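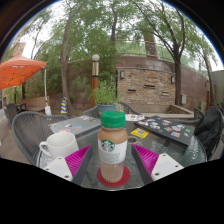 Livness Patio Tables

Datasets > Household > Outdoor > livness-patio-tables

Livness Patio Tables is a set of still pictures of outdoor tables in ordinary use, with a plain-text record for each table. It covers what people put down on a table outside and where they put it: drinks, mugs, coasters, laptops, papers, bags on chairs. A typical record is a round glass top with woven wicker chairs, a bottled coffee drink on a red coaster, a white mug to its left and two closed laptops with stickers on their lids. Restaurant tables and picnic benches are not included.

**Contents**

The release holds 1000 pictures from 95 tables. Each table has its own folder, named after the site and the table number. Inside are the pictures, one file called `table.txt` and one called `items.txt`.

`table.txt` gives the shape of the top, the material, the seating and any cover or umbrella. `items.txt` has one line per object, in this order:

 item | closed_or_open | resting_on | zone | notes

Sample lines:

 bottled drink | closed | coaster | center | green screw cap
 mug | n/a | tabletop | left | white
 laptop | closed | tabletop | left | gray, stickers on lid
 laptop | closed | tabletop | right | black, stickers on lid

**Zones**

Zones are left, right, center, near and far, taken from the position the picture was shot from. They do not follow compass direction or the house wall. An object that sits across two zones gets the one that holds most of its base. Things hung on a chair go under `chair`, with the position of the chair in the notes.

**Labeling rules**

- A coaster is a separate item even when something stands on it.
- Stickers are part of the laptop and do not get their own lines.
- Loose papers, leaflets and cards are entered as `paper` unless the printing can be read at full size.
- Glass tops show whatever is under them. Shapes seen through the glass are left out, as are reflections.
- A dark item over a chair back that could be a bag or a jacket is entered as `bag_or_jacket`. Do not guess.
- Brand names go in the notes, never in the item column.
- Fill level is recorded only for clear containers, as `full`, `part` or `empty`. Leave it blank if the label hides the liquid line.

**Sites**

Tables were recorded at 3 sites: Zonport, Bashir and Jukullow. Zonport has the most glass tops. Bashir is mainly painted metal. Jukullow was added in October and still has gaps in `table.txt`, chiefly under seating.

**Known problems**

Glare on glass tops hides thin paper items, and white leaflets are probably undercounted at Zonport. Early Bashir records use `cup` for both mugs and tumblers; the split was never applied to the older folders. Some `closed_or_open` values for laptops at Jukullow are missing.

**Checks**

Kenta Honda wrote the item list. Esther Mabula and Ekene Igwe labeled the tables, and Aminu Eze relabeled 100 pictures without seeing the first pass. Most disagreements were over zones near the middle of round tops. Those records are marked `zone_disputed` in the notes.

Send corrections to Amarachi Tijani with the folder name and line number.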